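Trying Out the Werketti Home Robot Simulator
Kwame Zakaria, Robotics Elective, Final Report

Why I picked this

Our teacher gave us a list of kits and software packages we could review for the final project, and most people went straight for the wheeled rovers. I wanted the Werketti because it lets you drive a two-armed household robot through furnished rooms without owning one, which is the only way I am ever going to get near a robot like that! The student license runs through spring 2027, so whoever takes this class next can keep using my files.

What you get

The download has the simulator itself, a set of rooms, a set of objects (mostly food, dishes and kitchen things) and a little scripting tool called Urton. You can steer the robot by hand with a game controller, or write a script in Urton and let it run. I did both. The manual is short and pretty friendly, although the chapter on the wrist joints made me go get a snack and come back.

I installed it on the lab computer next to the window, the one with the better graphics card. It also opened on my laptop at home, but the arms moved like they were in syrup, so all of my results come from the lab.

My task

I wanted something a real person might ask for, so I went with clearing a table after breakfast. The robot had to drive up to a table, pick one thing, lift it, hold it for ten seconds and put it back down without knocking anything else over. I wrote one script and ran it again and again with the objects moved to new spots each time. Satulov, the tool that shuffles the room for you, made this really easy. You tell it which things may move and it does the rest.

Results

I logged 857 tries over two weeks. A try counted as a success only if the robot passed the whole ten seconds and set the object down standing or lying the way it started. Round fruit was the hardest by far. The fingers close from two sides, and if they land even a bit too high, the fruit pops out and rolls off (I laughed every single time, and then I had to write it down as a fail). Bread was the easiest. Anything with a handle was somewhere in between, and it depended a lot on which way the handle was pointing.

The biggest jump came when I stopped having the robot reach from far away. I added a step where the base rolls closer first and the arm starts from a raised position, then comes down. After that the elbow quit bumping the chairs, and I had a lot fewer tries where the arm just froze at the end of its reach.

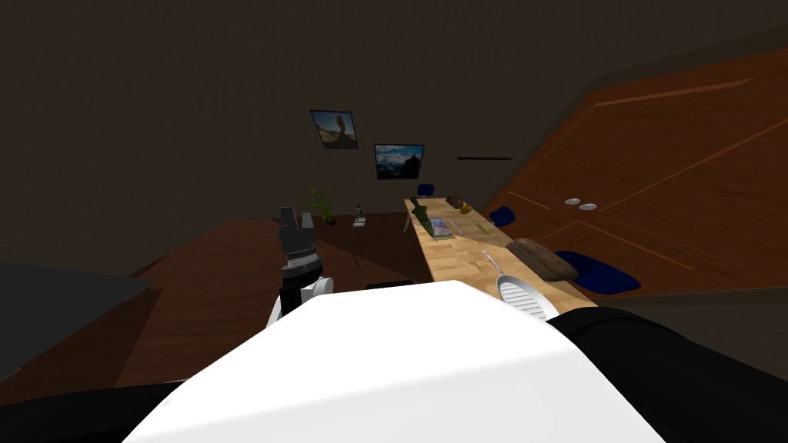

I also learned to care about what the robot can see. Darker rooms gave me more misses than bright ones with the same script, and it took me most of a Wednesday afternoon to work out that my color settings were the problem. Once I set them separately for each room, the gap got a lot smaller.

What I liked and what I didn't

The physics feel solid. Things slide, tip and roll about the way I expect them to, and the rooms have enough furniture that you have to plan a path. I also loved being able to save a run and play it back slowly from the robot's point of view.

On the other hand, the log files are a mess. One long session gave me 3584 lines with no headings, and I had to write my own sorter before I could make a single chart. Undo works for moving objects but not for deleting them, so save often.

Next steps

I would like to try two arms at once, one steadying a plate while the other picks something off it. Ms. Aidoo says I can keep my lab account over the summer, and I already have the first half of the script.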